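Flastton Tabletop Demonstrations
Data card and notes for people thinking of using this

Last edited Oct 30, 2018
Maintained by Elis Griffiths and Pranab Wickramasinghe
Questions to Pranab first, please. Elis handles access.

What this is

Flastton is a set of 2,000 recorded demonstrations of small pick-and-place jobs on a table. A person holds a gripper tool in one hand and does the job with it: close on a toy, lift it, put it down somewhere else. A wide camera on the tool records the whole thing. The idea is that a robot arm with a matching gripper can later learn the same motions from the recordings.

That idea is where most cards like this one stop asking questions. We have been collecting since before either of us was convinced, and we are still only partly convinced. Please read the limits section before you train anything on this, and certainly before you quote a number from it.

Why by hand

We started with remote control. Two people drove the arm at Honeck from a second pair of handles, and the recordings they made were slow, full of small corrections, and tiring to produce. Kofi Quaye kept the log for that stretch and his notes are in the folder called honeck_old. They make dull reading but they are the only record we have of how long things took.

The hand-held tool is faster. It is also easier to carry into an ordinary room, and that was the argument that won. What we gave up is less often mentioned. When a person drives the arm, every motion in the recording is one the arm made. When a person holds the tool, some of the motions are ones the arm can't make at all – the wrist turns too far, or the elbow would have to pass through the table. Of the first batch we replayed, 38 demonstrations asked for a pose the arm could not reach. They are still in the set, marked reach_fail, and you should decide for yourself what to do with them. Pranab would drop them. Elis would keep them and find out why people like moving that way.

What is in a demonstration

Each one has a folder with these parts:

video – one wide view from the tool
pose – where the tool was and how it was turned, per video step
grip – how far the fingers were open
note – one or two lines typed by the person who held the tool
flags – see below

The notes are uneven. Svetozár Rusnák wrote full sentences. Others wrote "ok" and moved on. We thought about cleaning them up and decided that made-up detail would be worse than none.

Setups

There are three, and they don't mix as well as the folder names suggest.

1. Haverford. A bench against a wall, steady lamps, no windows in view. The easiest recordings to work with and the least like anywhere you would put a robot. If your results only hold on Haverford, you have learned Haverford.

2. Andach. A large gray table in a room with a glass wall. The items are small toy figures. Daylight comes in hard from the window side, and the wide view takes in a good deal more than the table: the building across the way, the ceiling, a tripod, the clothes and bare skin of whoever is close by. All of that goes into training unless you mask it.

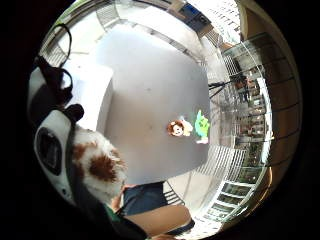 3. Honeck, second round. The same room as the old remote control work, now with the hand-held tool. Nuwan Kanagaratnam did nearly all of these, so treat this part as a study of how one person moves.

Flags

reach_fail: the arm can't get to at least one pose
lost_track: the pose record jumps or freezes
two_tries: the person missed, then went back for it
body: a person takes up a large part of the view
unsure: the reviewer didn't know what the job was meant to be

A demonstration can carry more than one flag. No flag means that a reviewer saw nothing wrong. It doesn't mean that the arm has replayed it. Please don't report unflagged recordings as "verified". A visiting group did this with an early copy and we spent an afternoon writing emails.

What we measured

Pranab trained a plain imitation model on the Haverford part and ran it on the arm, same bench, same lamps. It did the job in 88 percent of the trials. The same model moved to Andach managed fewer than half, and we stopped the run early after it pressed down on the tabletop twice. Adding Andach recordings to the training brought it up to 70 percent on Andach.

We would be careful with all of this. The trials were scored by the person who trained the model. The toys were put back by hand between trials, more or less where they had been, and a toy that is always more or less in the same place is a kind test. We have not repeated the runs with a different scorer. Until someone does, the 88 belongs in a footnote.

Known limits

The wide lens bends straight edges badly. The center is fine. Toward the rim, a small error in the image is a large error in the room. The calibration file for each tool is in the calib folder. Use the one that matches the tool number, as the lenses differ more than the maker's sheet would have you believe.

Soft things are hard to judge. Plush gives when the fingers close, so the grip value alone won't tell you whether a toy was held or only squeezed. We looked for a rule that would sort this out and didn't find one.

There is no force reading. The person feels when the toy touches the table and eases off. The recording has none of that. It shows the tool going down and the fingers opening, and the model is left to guess at the part the hand knew.

Sunlight through glass changes within a single session. We kept no weather notes, and we should have.

People get better at using the tool, and by better we mean better at pleasing the tracker. Late recordings are smoother and slower than early ones. Whether that makes them better teaching is an open question here. Svetozár thinks that the early, clumsy ones hold more of what a robot needs, chiefly the recoveries. We have not tested this either.

Splits

Split by session, never by single demonstration. Two recordings made one after the other are close to being the same recording, and a random split will flatter you. The file sessions.txt lists which folders go together.

Access and use

Ask Elis for a copy. Research use only. Andach recordings can include people, so don't post clips from them without checking with us. If you find a bad pose record, send the folder name and we will flag it. We don't delete folders, and old copies should keep matching new ones.

Still to do

Score a set of trials blind.
Replay the rest of Honeck, second round.
Write down what "done" means for each job – this is currently in Nuwan's head.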